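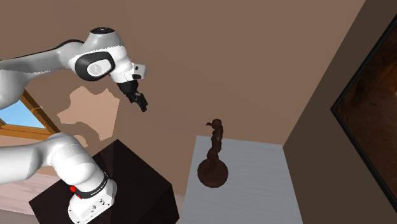 HOME & COLOR

September 13, 2023

1/ I have painted my front room brown. Several people asked me how I chose the color and if I regret it, so I will write it all in one thread. I don't regret it. I regret the first tester pot, but we will come to this.

2/ First some facts. The apartment is on the second floor in Tremham, one window to the north, one very small window to the east. The walls were white when I moved in. In January the white became gray at two in the afternoon, and I felt I lived inside a refrigerator.

3/ In Vuvenau, where I grew up, every kitchen was brown to the height of my shoulder and cream above. It was the cheap oil paint that the housing office gave. We all hated it, and my mother painted over it the first week she was allowed to.

4/ So when I told her on the phone that I am buying brown paint with my own money, there was a long silence. Then she asked me if I am eating well.

5/ The problem with brown is that the paint stores hide it. You ask for brown and they show you "stone," "mushroom," "biscuit," "driftwood." All of these are beige. I wanted brown like the crust of a loaf.

6/ At Foulkes on the main street they have the Stutico fan deck, a thick one. I borrowed it for a weekend against a small deposit. I looked at the brown pages in the morning, at lunch, and with the lamp on. Please do this also. The same strip was three different colors for me in one day.

7/ A thing I learned slowly: brown is dark orange. If you put a brown chip beside a bright white paper, it is brown. If you look at it alone through a hole in a black card, it goes to orange. I did this with a shoe box and then I made my neighbor do it too.

8/ For this reason you should ask what is underneath the brown. Some have red under, some have yellow, some have green. The green ones are elegant in the store, but in my north light they looked like pond water. That was tester pot number one.

9/ Tester pot number two was red under. Very warm at night, but in the morning it was a liver. I am sorry, I don't know a more polite word.

10/ My advice is to find objects and not only chips. A chip is flat, and it has one color only. A real brown thing has five or six browns in it, and you see which of them you like. I kept a folder of pictures on my phone for the whole summer.
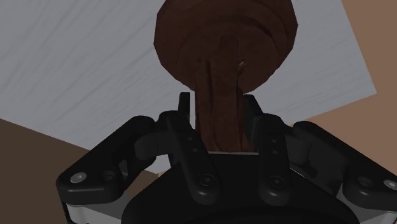
Deep chocolate in the ridges, reddish where it is lighter, pale gray behind.

11/ From the folder I saw that I always save the same thing: dark brown with some red in it, and next to it a quiet gray or cream. I never once saved brown next to pure white. So I also changed the ceiling, and I think this helped more than the walls did.

12/ The ceiling is now a cream with a bit of gray in it. With the old white ceiling, the brown samples looked dirty. With the cream they looked as if I meant it.

13/ I asked in the local decorating group who can help me with the bad wall (old plaster, many cracks near the chimney). Eifion Prothero answered. He has been painting houses for longer than I have been alive and he was very patient with my questions.

14/ What he told me, in short: dark paint shows every mistake. Fill, sand, wipe, look along the wall with a flashlight held flat to it, fill again. I did this for three evenings. I thought he was exaggerating. Then I turned on the flashlight and I saw the moon.

15/ He also told me to use a tinted primer and not the white one. The white primer needs three coats of brown on top, the tinted needs two. With the price of paint, this is a nice dinner saved.

16/ The matte or the eggshell? I wanted matte. It is beautiful, like cocoa powder, but if you touch it with a bag or an elbow, there is a shiny mark and it stays. In the corridor side of the room I have eggshell and on the other three walls matte. The colors are a little different when the sun comes from the east. I am the only one who sees it.

17/ Cost, because you asked: paint, primer, filler, two rollers and a good brush came to 274 dollars. I had planned 190. The difference is mostly the ceiling and the wrong tester pots.

18/ Light. I had one cold bulb in the middle of the ceiling, and with the brown walls it was very sad. Now I have three lamps with warm bulbs, all lower than my head. The walls take a lot of light, so you need more lamps than you think, but each one can be weak.

19/ Does the room look smaller? Yes. Many articles say a dark color makes the corners disappear and so the room feels bigger. For me it is smaller, and I like it. I read there, I drink tea there, I don't play tennis there.

20/ What goes well with it: old brass, cream linen, dark green leaves, a faded pink cushion that I was going to throw away. What does not go: my blue rug. I tried for two weeks to love them together. The rug lives in the bedroom now.

21/ A question from the replies yesterday: "Is it not depressing in the morning?" I have breakfast in the kitchen, and the kitchen is yellow. If I had only one room for everything, I would maybe paint one wall or half the height, like the kitchens in Vuvenau. I cannot believe I am writing this sentence.

22/ Another question, about brown furniture on brown walls. It works if the two browns are clearly different. My bookcase is much lighter than the wall and it's fine. The small table was almost the same color and it looked like a mistake, so I put a cloth over it.

23/ To cut in along the ceiling, I tried tape first and the paint went under it. Eifion says to run a thin line of the ceiling color along the edge of the tape, let it dry, and then paint the brown. I did it on the last wall only. You can tell which is the last wall.

24/ My mother visited at the end of August. She stood in the door with her coat still on and looked for a long time. Then she said it is a better brown than ours was. She slept in that room for four nights and she asked me to write down the name of the ceiling color.

25/ I will answer other questions tonight after work. If you are in Tremham and you want the rest of my tester pots, please write me a message. The green one is almost full.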